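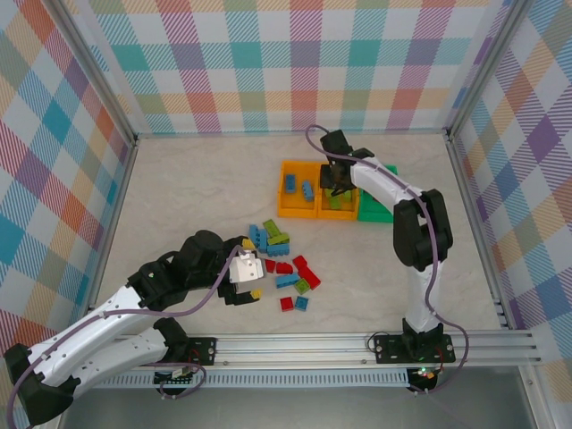 A reader wrote in after my last column to say that I spend too many words on software and too few on screws. The arms at Fakden, the reader said, go wrong at the cable long before they go wrong in the code, and whoever looks after a cell like that ought to be taught cables first. I have been turning this over since March and I think the reader is right.

The cell at Fakden sorts building bricks into trays by color with two arms bolted to one aluminum rail. It is a small machine and most people who come to it want to start with the program. They tune the grip, they retrain, they move a threshold a hair and run it again. Meanwhile a bolt on a base plate has worked a little loose, and the arm that was placing bricks neatly last week is setting them down on the lip of the tray. No amount of tuning fixes that. A hex key does.

My view is that a cell should be looked after on a schedule and in a fixed order, starting at the bottom. Rail first, then base plates, then joints, then the cable, then the fingers. Only after that should anyone open a laptop. At Wusum, where I worked before, we did it the other way around and lost 2 full shifts to an arm that drifted. The plate was loose the whole time.

The cable deserves its own paragraph. On an arm like these it runs outside the links from the base to the wrist, and it has to have slack. Too little and it pulls at the connector whenever the elbow opens. Too much and it hangs into the work and drags bricks around. The right amount is found by moving the arm by hand through its full reach with the power off and watching the loop. That takes a few minutes. We do it every 200 hours of running, and we replace the cable at the first nick in the jacket. Some people call that wasteful. A cable costs less than an afternoon.

I also think the walls matter more than they get credit for. If the panels around a cell are shifted or swapped, the vision side may behave differently, and then somebody blames the gripper. Leave the walls alone during a repair. If a corner post has to come off, mark it before loosening anything and put it back on the mark.

The usual objection, and Gaster makes it in their service notes, is that small cells are cheap and it is faster to swap an arm than to nurse it. I accept that for a shop with a shelf of spares. Most of us have one spare or none. A swapped arm also needs calibrating again, and at Fakden that takes 90 minutes when it goes well.

I would rather see one page taped to the bench, with the order of checks and a line for initials. Ours has been there for a year and is due for a fresh copy.

Contact the editor | Copyright Cunha Bench Notes | Back to top
Search this site Enter keywords Go
Last updated October 3, 2021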